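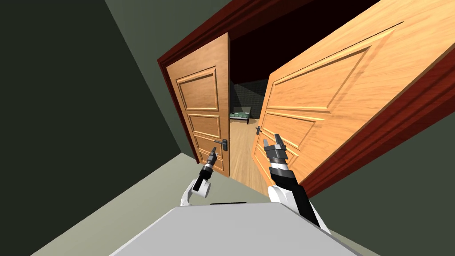 Edureo Robotics Society, Simulation Group
Board: Methods and Results
Thread: Hiding the overhead view helped the door policy??

pellwick
5 April 2024, 09:14
Right, I have been itching to post this since the runs finished last night. You'll remember we had the two-armed robot learning to work double doors in the Zarton simulator, with a body camera plus one on each wrist. The policy got very good at the doors it had trained on and then fell to bits whenever we changed the room. Same handles, same door size, different walls, and it would reach for thin air.

So we tried view dropout. During training the body camera gets blanked at random for whole stretches of an episode, and the arms have to carry on with the wrist views and the joint readings. No extra demonstrations, same 2260 episodes as before, same network. On rooms it had never met it is now clearly better than the old one, and it's better with all the cameras switched on too! I did not expect that second bit at all.

My guess is that the old policy was reading the room off the body view (wall colour, the slice of floor through the gap, who knows) and using that to work out where the handles ought to be. Take it away now and then and it has to look at the thing it's reaching for.

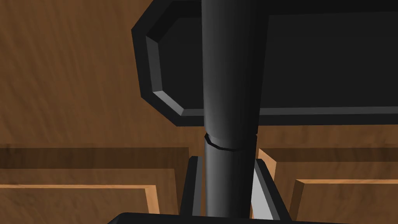

Margaux Langlois
I like the result but I don't buy the explanation yet. Blanking a camera is also plain old regularisation. If you had added noise to the joint readings, or just trained for less time, you might have got the same lift. Have you run either of those?

pellwick
Noise on the joints, yes, and it did next to nothing. Shorter training, no. Fair point, I'll queue it.

tamsin_o
How long are the blank stretches? We tried single-frame dropout on the drawer task in September and it was useless, the network just remembered the last good view and sailed on.

pellwick
That was our first go as well and it was useless here too! We're blanking for 100 steps at a time now, which is long enough that remembering doesn't help. The history window is only 2 frames anyway. I think the length matters more than how often you do it, but I've not swept it properly.

gorsebank
Playing devil's advocate. The wrist cameras are right up against the work, and half the time they must be staring at nothing but door. Brynjólfsdóttir's group had wrist-only policies that lost their way as soon as both handles left view, and no amount of dropout will give the arm information it hasn't got. Aren't you just swapping one weakness for another?

pellwick
If we dropped the body camera for good, yes, I'd agree with every word. It's there most of the time though, and always there at test.

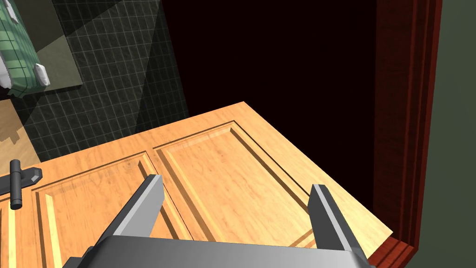

gorsebank
I still think you need to separate lighting from layout before anyone repeats this as "it stopped reading the room". A new room changes both, and your wrist views aren't free of the room either. With the gripper over the panels like that you've still got the tiled wall and a bit of the green checked cloth in the top corner, so the policy could be picking up its bearings from there. Swap the tiles and keep the lights, then do it the other way about. If the scores hold in both, I'll happily shut up.

Margaux Langlois
Seconding that. And please do it over more than 2 seeds. I've been burnt by the Nanent baseline, which looked marvellous until somebody reran it.

pellwick
Ouch, yes, two seeds is thin, I know. The texture swap is easy, I can have it going this afternoon. Lights are baked into the room files so that'll take longer, unless someone has a script?

tamsin_o
I've got one, it's ugly but it works. It only handles ceiling lights. Sending it over now. Could you log which handle it goes for first as well? On ours the left arm always led and we never found out why.

pellwick
You star. Will do, the handle logging is one line.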